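Frade 90 Bench Desk with Grey Partition Panel
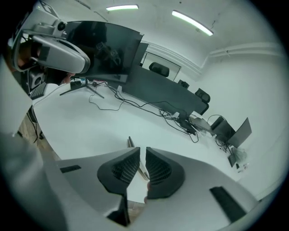 Prudden Workplace Supply | Desking and Screens Department

The Frade 90 is a straight bench desk with a white top, supplied singly or in linked runs and intended for shared offices, study rooms and technical workspaces. It is shown here with a dark grey partition panel along the back edge, a large curved monitor on its own stand, and black office chairs on the far side of the panel. Monitors, chairs, cabling and desktop items are not included in the price of the desk.

Top

The top is a white board with a matt face and a square front edge. The finish is suitable for optical mice without a mat. It can be cleaned with a damp cloth and a mild detergent. Solvent cleaners and abrasive pads will dull the surface and are excluded from the finish warranty. Tops are delivered undrilled. Cable ports can be cut at the factory if requested at the time of order, in the left, centre or right position. Ports cannot be added by our fitters on site.

Frame

Each desk stands on a steel frame with 4 levelling feet. Adjacent desks in a run share a leg assembly, which reduces the number of uprights and leaves the space under the joint clear for a pedestal or a computer case. The frame is bolted and can be taken apart and rebuilt. Replacement bolts are stocked separately under Frade Spares.

Partition panel

The panel mounts behind the desk on 2 brackets and separates facing rows. Fabric colours held in stock are dark grey and mid blue. Other colours are made to order. The panel is self-supporting once both brackets are tightened and should not be used to carry shelves, monitor arms or coats. Where a run of desks is specified, panels are joined with a concealed strip so that the top edges line up.

Use with large monitors

A free-standing monitor with splayed metal legs needs more depth than a monitor on a clamp arm. Place the stand so that all of its feet rest fully on the top, and check that the rear of a curved screen clears the panel when the screen is turned at an angle. For workstations where a headset is used next to the monitor, we advise a clear length of desk beside the screen for putting the headset down. Two desks in a run can be allocated to one user for this purpose.

Cabling

The standard desk has no built-in power. Leads may be run over the top to a power strip on the desk surface, or taken down through a factory-cut port to the Uvolitz under-desk tray. The tray is a wire basket fixed by 4 screws and accepts most power strips and adapters. It should be ordered with the desk if the pilot holes are wanted ready drilled. Excess lead should be coiled without tight bends and kept away from the leg joints. Power strips should not be plugged into one another.

Chairs

The Oda task chair in black is the usual match for this desk and is sold on a separate page. Allow enough room behind each chair for a person to pass when the seat is occupied. Plans submitted to us are checked for this before an order is confirmed.

Assembly and delivery

Desks are delivered flat and assembled by our own fitters or by the customer. Two people are needed to turn the frame over once the top is attached. Level the feet before fitting the panel. If the panel is fitted first, the brackets may be pulled out of line when the feet are adjusted, and the joint strip will not close.

Packaging is taken away by the fitters where assembly has been booked. Orders for single desks are sent by carrier to the ground floor only. Made-to-order panels ordered in July are subject to a longer lead time on account of the mill's summer closure.

Enquiries

Layouts and quantities: Jolene Rutherford
Spares, brackets and replacement panels: Dexter Padilla

Please quote the desk name and the panel colour in all correspondence.

Filed under: Office Furniture > Desking > Bench Desks

Related items
Frade Corner Desk, white
Frade Spares: bolts and levelling feet
Uvolitz Under-Desk Cable Tray
Oda Task Chair, black
Joining Strip for Partition Panels

Contact us | Delivery and returns | © Prudden Workplace Supply | Back to top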